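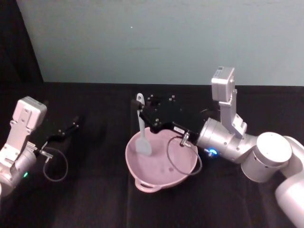 October 31, 2020

Notebook, concessions and fan features, Buckley ballpark

Season is finished, so I write down what we learned from the new items before I forget it. Next entry will be the orders for spring.

1. Nacho helmet. We tested two cheese sauces, the Tivora one and the one we had before. Tivora stays smooth in the warmer for 40 minutes, then it makes a skin on top. The old sauce made the skin much sooner but the taste is a little better, I think. Stirring by hand helps both. For a game with a long rain delay neither is good. I want to try a smaller pan and refill more often.

2. Cup sizes. The souvenir cup holder on the left-field seats is too narrow for the new cup. I measured it again today: the cup goes in halfway and then stands crooked. We have 2,000 of these cups still in storage, so we will use them. Maybe sell them only on the grass hill, where there are no holders. To discuss.

3. Scoreboard messages. The Clistero program accepts a fan message of 220 characters, but our board shows only two lines and cuts the rest. In April we had a birthday greeting where the name of the child was on the third line. The mother was very kind about it. Since then I type every message by hand in the test window first. It is slow — on a theme night I need the whole second inning for this.

Setting that works now: small font, no border, eight seconds for each message. Please don't change it to the big font, even if it looks nicer from the office.

4. T-shirt launcher. Pressure was falling between shots again. I opened the valve, cleaned it, and put a new ring. After this it held pressure for the complete test, 23 shots into the net behind the bullpen. The shirts must be rolled tight, with one rubber band in the middle. Two bands and the shirt doesn't open in the air, it comes down like a stone. Keep the angle high for the upper rows.

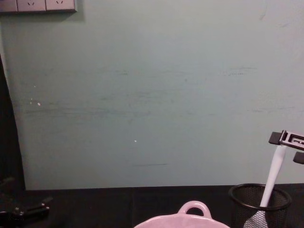 Green wall, with part of an outlet panel at the top left.

5. Light-up wristbands (Solura). Still not solved. They react well to the signal from first base to home plate, but behind the visitors' dugout many stay dark. I moved the transmitter to the roof of the press box and it became better on that side and worse in the picnic area. One transmitter is maybe not enough for our shape of stadium. I have asked for the price of a second one. No answer yet.

Batteries: the bands from the first box were weak already when we opened it. The second box was good. I did not find a date on either box.

6. Dollar hot dog night. The line at the main stand was too long by the third inning, and people missed the mascot race. What helped: one window for hot dogs only, cash only, mustard and ketchup on a table far from the window. What did not help: the sign with the arrow. People stood under the sign and waited there.

To do before spring:
Order rings for the launcher, same size, a few extra.
Ask again about the second transmitter.
Measure the cup holders on the right-field side too, I did only the left.
Try the small pan with both sauces.
Write the scoreboard settings on a card and tape it next to the keyboard.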